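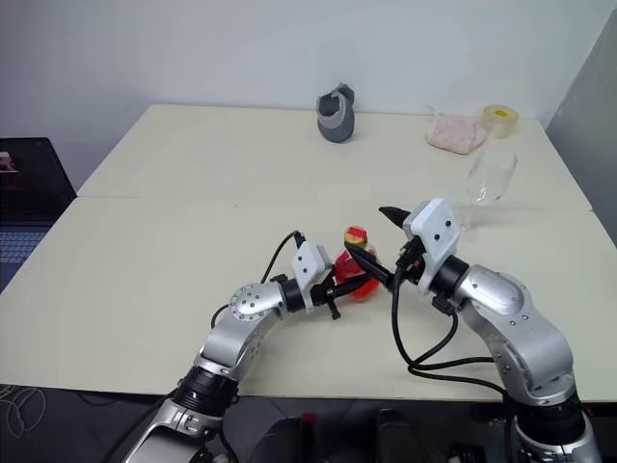 *Slide 1. Two arms, one small red and yellow object.*

Good morning, and thank you for coming on a Sunday. (Wait until the door at the back is closed.)

My name is Yasir Lashari. I am going to speak for less than half an hour about our visit to the open day at Guscombe. I went there with four colleagues from the packing department of Skarora. Please keep your questions on paper until the end, except if you can't hear me. In that case raise your hand at once.

**Date for the first slide:** Sunday, February 16, 2025

## Why we went

- At Skarora we put small items into boxes by hand. Last July we had 487 different items on the list, and many of them are soft, or have a strange shape.
- Management asked us a simple question: can two arms on a table do a part of this work?
- We had read brochures. I wanted to stand near the table and look for myself.

Say here that I am a packing supervisor and not an engineer. If somebody wants the motor data, I will pass the question to the people at Guscombe.

## What the hosts told us

The day began with coffee and a short introduction in the big room. Then the visitors were divided into groups of seven, and each group had its own time at the tables. Our guide was from the Mohmand project, which studies handling with two arms. She spoke slowly and clearly, and I was grateful for this.

The main points from her introduction:

- The team prefers ordinary household things to metal test blocks, and each visiting group can ask for a repetition.
- They have 343 recorded trials from the winter. She did not want to give one success number for all of them, and I respect that.
- The hard part, she said, is the moment when both hands are near the same object. One arm must hold, and the other must come close without pushing.

(Pause. Go back to slide 1 for a few seconds and point to the space between the two grippers. It is very little space. Let the people in the last row look at it.)

## At the table

Speak more slowly in this part. It is the part the packing team asked for.

- The table is plain and light, made of two panels, and you can see the line where they meet. I mention it because our own benches have the same kind of line, and thin cards catch on it.
- The other things stay near the back: a crumpled pink cloth, a roll of tape, something clear lying on its side. Our benches are rarely so tidy at four in the afternoon.
- Look at the cables. They hang in loops under the right arm. I asked the guide if they ever catch on the products. She said that they check them before every session.
- On the next slide the left gripper has the red bottle, which stands upright. The lower finger of the right gripper is almost touching it. I would like you to compare this with how you hold a bottle when you close the box with the other hand.

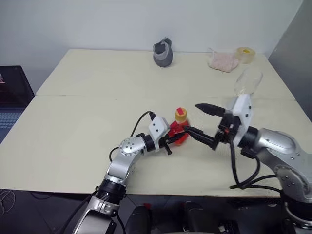 ## What I think it means for us

I will be careful here, as one visit is only one visit.

For rigid things with a simple shape, I believe a trial is worth the money. For cloth items and pouches I am not convinced yet, and I said so to the guide. She did not argue with me — she wrote it down.

My proposal is to start with one bench at our Juvville building. Two people from the day shift would work beside it, and they would keep a notebook of every stop. No jobs are part of this proposal. (Say this sentence twice.)

## Questions

- If they ask about speed: I did not bring a stopwatch, so I can't give a number.
- If they ask about safety: read the paragraph from the Guscombe leaflet, second page.
- If they ask about the price: the offer has not arrived.

Leave slide 2 on the screen during the questions. The leaflets are on the chair next to the projector.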